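Tuesday, June 11, 2019
Mateja Yordanov

Good day on the parish minute books! Aldo Ruggiero and I got through the second box from the Horklow congregation, and it is the best material we've had since starting in May. The paper is thin and someone was fond of purple ink, but the scans hold up well at the higher setting, so I'm leaving the scanner there for the rest of the run.

The big find is the vote on joining the Zullov synod. We had only the printed resolution before. Now we have the actual debate, 18 pages of it, with names, interruptions and one motion to adjourn for supper (defeated). The tally is 60 in favor and 30 against, and 2 people asked to have their abstentions written down with reasons. Both reasons are about who would own the building afterward – nothing to do with doctrine! I want to go back through the earlier box with that in mind.
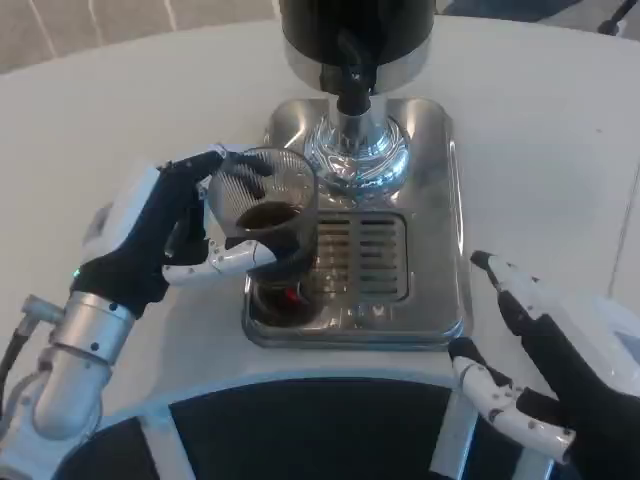

Aldo thinks the clerk changed partway through the meeting. He's right that the hand gets rounder after the second hymn, and the spelling of Trasturum changes at the same spot. I've logged it as two hands with a query. If anyone has time, please compare it with the baptism register before we settle on that.

Transcription notes: keep the clerk's abbreviations, expand them in brackets, and leave crossed-out words in. I had been dropping the crossed-out ones and will redo my first batch. Some of them are wonderful – "the elders regret" was struck out and became "the elders note."

Still open: the loose letter tucked in at the back, addressed to a pastor at Colombo chapel. No date, and the signature is mostly under a stain. Aldo wants to try it under the side lamp tomorrow. Box three is on the lower shelf, tied with the green tape, not yet numbered.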